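音楽制作演習 第2部 配布資料
応援歌の書き方と、人に歌ってもらうまで

前回は拍手のテンポの話で時間を使い切ってしまい、肝心の歌詞にたどり着けませんでした。すみません。今日はその続きからです。前回休んだ人も、読めばだいたい追いつけるように少し長めに書いておきますね。

1 サビは何小節がよいか

スタジアムで歌われる曲は、サビだけが独り歩きします。Aメロをどれほど丁寧に作っても、客席に届くのはほとんどサビの最初の2小節だと思ってください。寂しい話に聞こえるかもしれませんが、私はここが応援歌のいちばん楽しいところだと思っています(学生のころは逆に、Aメロばかり凝っていました)。

教材の「ミンデン」は、チーム名の「ガラ」を頭に置いて、すぐに手拍子が入る形になっています。「ガラ」は母音がどちらも「ア」なので、口を大きく開けたまま伸ばせます。「プルロフ」のように「ウ」が続く名前だと、同じ高さで叫んでも声が前に飛びにくい。名前は変えられませんから、そういうときは名前を伸ばさずに短く切って、後ろに「オー」や「ヘイ」を足します。

2 音域と人数

40人で歌うときと200人で歌うときでは、揃い方がまるで違います。人数が増えるほど音の出だしはぼやけますから、細かい十六分音符は客席では聞き取れません。八分音符までに抑えて、休符をはっきり書いてください。音域は下のラから上のレくらいまで。高いところを狙いたい気持ちはよくわかりますが、試合の後半にはみんな声がかれています。
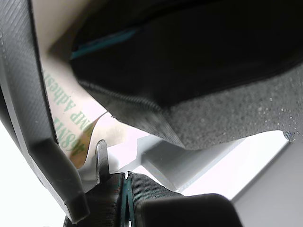 3 歌詞に商品名や型番を入れるとき

地元の店や会社の名前を歌詞に入れたい、という相談を毎年いただきます。耳になじんだ名前は強い味方ですし、リミックスの応募作でもよく見かけます。ただ、目で読む文字と耳で聞く音は別物だと覚えておいてください。クリーム色の紙に緑で刷られた「468MP」を例に取ると、目なら一瞬で読めますが、声に出せば「よんろくはちエムピー」で、10拍近くもあります。サビに入れたらそれだけで終わってしまいますね。数字や略称を使うなら、まず声に出し、指で拍を数え、長ければ愛称に縮めること。使ってよいかどうか、相手に確かめるのも忘れずに。

4 放送とコンテストへの出し方

番組に音源を送るときは、完成版のほかに、歌なしの版と、サビだけの10秒版を用意しておくと親切です。番組の転換で流してもらえるのは、たいてい短いほうです。卒業生のデルウィン・グッドウィンさんの曲も、最初に流れたのは10秒版で、後になって全曲がかかりました。本人は全曲のほうを先に聴いてほしかったそうですが、それでも電話をくれたときの声はずいぶん弾んでいましたよ!

リミックスに応募する人は、原曲のサビをどこまで残すかを先に決めてください。私なら旋律は残して、リズムと和音を変えます。客席の人がつられて歌えなくなったら、応援歌としてはもったいないと思うのです。

5 次回までの課題

好きな競技を一つ選び、サビの歌詞と旋律を書いてきてください。伴奏は手拍子だけで構いません。録音は携帯電話で十分です。できれば家族か友人に一度だけ聴かせて、その場で歌い返してもらい、相手が間違えた箇所に印をつけておくこと。次回はその印のところから話を始めます。

参考曲の「カプール」の譜面は教室の後ろの棚に置いてあります。コピーしたら元の場所に戻しておいてください。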